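Stondamine second album: which pressing, and is the 38-minute version the real one?

Forum: Reissues and Remasters

platterback
Monday, 09:12

I have both vinyl editions of Stondamine's Plaldale now and they aren't the same record. The original on Bautista runs 38 minutes over ten tracks. The reissue on Plimura has the same ten titles in the same order, but "Ferry Ledger" fades a good while later, and the guitar solo on "Tin Parish" is a different take. The sleeve says "remastered from the original tapes" and nothing about alternate takes or remixing.

Is this documented anywhere? I've checked the insert, the label's catalogue page and the old fanzine interview. None of them mention it.

low_shelf
Monday, 09:40

It's a remix. Listen to the snare on side one. On the Bautista it's dry and sits slightly left. On the Plimura it's centred with a short plate reverb. You can't get that from mastering. Somebody went back to the multitrack.

platterback
Monday, 09:51

I heard the snare change but put it down to EQ. I'll go back with headphones.

grantham_dub
Monday, 10:26

Not convinced. There were always two stereo masters of this album. The first was mixed quickly for the Bautista deadline, the second a few weeks later for an export edition that never came out. The sleeve note for the later singles compilation mentions "the export reel". If Plimura licensed that reel, then "original tapes" is accurate and nothing has been remixed at all.

It would also explain the solo. Crescencio Escobedo produced both sessions and he was known for comping guitar parts late. He'd have had several takes of "Tin Parish" on the multitrack and could have picked another one the second time round.

low_shelf
Monday, 10:44

The plate on the Plimura sounds digital to me. There's a grain in the tail that you don't get from a real one. If I'm right, it can't be a tape from the same year.

grantham_dub
Monday, 10:58

You're judging the tail of a reverb from a vinyl rip. What cartridge, what converter, what level?

low_shelf
Monday, 11:15

Moving magnet, nothing exotic, 24-bit. I matched the two by the bass at the start of side two, which is as near identical on both as I could find. The needle drops are level-matched to within half a decibel. I'm not claiming laboratory conditions, only that the two reverbs differ and that one of them sounds newer than the other.

wendlebury
Monday, 12:03

Leaving aside which tape it is, can I ask which people prefer? I grew up with the Bautista and find the Plimura too polite. The whole point of Plaldale is that it sounds like a pub-rock band who have been handed a krautrock rhythm section and told to get on with it. "Ferry Ledger" works because the organ is too loud and everyone else has to play round it. On the reissue the organ is tucked in behind the vocal and the song turns into a fairly ordinary mid-tempo number with a long ending.

Side two survives better. "Eleven Gates" has only bass, drums and the one guitar, so there's less to rebalance.

platterback
Monday, 12:31

I'd go the other way on "Ferry Ledger". The longer fade has the second organ figure in full, and on the Bautista you only get the start of it. The vocal is easier to follow as well. I had two lines of the second verse wrong for years.

I agree about "Tin Parish". The Bautista solo is shorter and has a bum note in it, and it's the better solo. 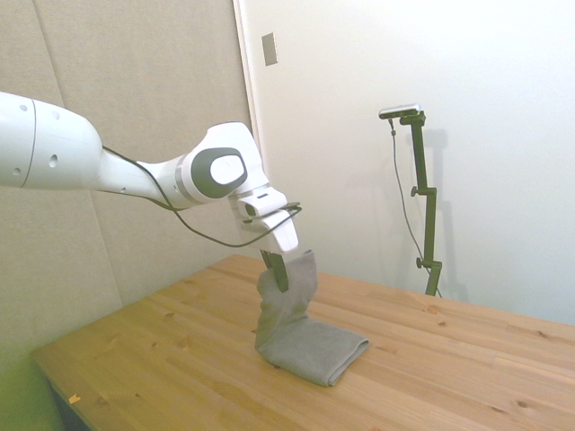

Reply from osric_t: the bum note is a useful marker here. It's on the radio session as well, same place in the bar, so he was playing it on purpose. The Plimura take goes to the note you'd expect. I'd guess that makes it an earlier run-through, before he'd settled the part, which fits either theory and settles neither.

On the practical side, has anyone compared the matrix numbers? If Plimura cut from a copy of the export reel, there may be a suffix in the run-out.

platterback
Monday, 13:20

Run-out on mine, side A: catalogue number, then a dash, then RM. Side B is the same. The Bautista has the catalogue number and a cutting engineer's initials I can't read.

low_shelf
Monday, 13:27

RM. Remix.

grantham_dub
Monday, 13:34

Or remaster, which is what it says on the sleeve.

low_shelf
Monday, 13:41

Fair. I withdraw RM as evidence. I don't withdraw the snare.

osric_t
Monday, 14:05

For what it's worth, the CD is different again. It has 14 tracks: the album plus both sides of the single and two demos. The ten album tracks on the CD have the short fade on "Ferry Ledger" and the bum note in "Tin Parish", so they come from the Bautista master. Plimura therefore had access to both versions and used one for each format. Whether they knew they were doing it is another question.

wendlebury
Monday, 14:22

So anyone wanting the original mix can buy the CD and skip the hunt for a Bautista. Good to know. The last Bautista I saw for sale had a split seam and writing on the label and still went for more than I'd pay.

grantham_dub
Monday, 14:50

They only pressed 800 of them. It was never going to be cheap.

osric_t
Monday, 15:02

800 is the figure in the interview, but I've seen it given as 800 including 100 promos in plain sleeves. The promos are said to have a different running order on side two. I've never held one.

platterback
Monday, 15:18

I've written to Plimura through the contact form and asked which tape was used for the vinyl and who did the transfer. I also asked about the RM suffix. Will post the reply if there is one.

Back on headphones now. The snare is definitely centred on the reissue. The tambourine in the right channel of "Eleven Gates" has gone as well, or it's so low I can't find it. It's plain on the Bautista from the second chorus onwards.

low_shelf
Monday, 15:30

It's there, just very quiet. Try the last chorus, after the bass drops out.

platterback
Monday, 15:47

Got it. Thanks.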